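关于我们

Kamora是一家做室内服务机器人操作软件的公司,设在Ilton科技园二号楼。我们的主要工作是教机械臂完成住宅和办公室里的日常动作:开门、拉抽屉、拿放台面上的小件物品。公司现有员工93人,其中大部分从事仿真、控制和测试。

公司起步时只做门。当时的客户是一家养老机构的设备供应商,需要送餐机器人能自己通过房间门。这个项目后来发展成我们的第一个产品Drirkier,一套把仿真训练和实机验证连在一起的工具。现在Drirkier已用于多种室内任务,开门仍然是每个新版本必须先通过的测试。

我们做什么

软件部分包括场景搭建、动作训练和结果回放。硬件方面,我们不生产机械臂,只负责适配、调试和现场验收。客户可以购买完整服务,也可以只使用仿真部分,由自己的工程师接手后续工作。

所有动作先在仿真里练,再上实机。仿真场景由我们自己的建模组制作,门的开向、把手高度、铰链阻力都可以调整。木纹、玻璃和金属的反光也要做出来,机器人靠视觉找把手,表面反光会影响识别。目前用得较多的一扇门是蜜橙色的木门,门板之间嵌有横向磨砂玻璃条,配深色金属压杆把手,漆面上有明显的亮斑。

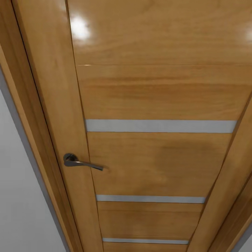
开放日

公司每年举办2次开放日,一次在1月,一次在秋季。1月那次主要面向高校师生,秋季这次不限身份,提前登记即可。今年秋季开放日定于9月25日,下午开始,地点在二号楼一层演示厅。

参观按小组进行,每组最多12人,由一名工程师带领,全程约8十分钟。路线如下:

一、演示厅。介绍公司情况和Drirkier的基本流程。

二、仿真室。大屏幕上运行当天的训练任务,参观者可以指定门的开向和把手位置,看系统重新生成场景。

三、实机区。机械臂按仿真中练好的动作开一扇真门。参观者须站在黄线以外,听从现场人员安排。

四、交流区。提问时间,备有茶水。

仿真室里除了全景画面,还会放出近处视角的画面。近处视角没有全景好看,画面常常被大块的黑色或灰色部件占去,背后只露出一部分木纹表面。工程师排查问题时两种画面都要看,开放日上也照原样放,不另做剪辑。演示中的失败同样不剪,动作没有完成就重置场景,再做一次。

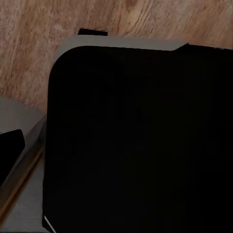
Sadeghi在参观后的来信里说,看仿真演示之前以为开门是最简单的一项,看完才知道光是把手下压的角度就要试很多遍;信中还建议把失败的几次也讲一讲,说明每次错在哪里。我们采纳了这条建议,从今年起,仿真室环节增加了失败案例的讲解,内容选自近期的测试记录。

合作与来访

开放日以外,我们也接待学校和企业的专场参观,需提前两周与前台联系,说明人数和希望了解的内容。专场参观安排在工作日,可以按来访者的专业调整讲解重点,例如只看仿真建模,或者只看实机调试。

仿真室和演示厅可以拍照,实机区内请勿使用闪光灯。部分客户项目正在测试,相关工位不对外开放,请勿进入。二号楼正门有无障碍坡道,演示厅和仿真室均在一层。

自驾来访请停在科技园东侧停车场,凭登记短信在门岗领取临时车证。乘公交可在Ilton科技园站下车,从南门进园,沿主路直行到二号楼。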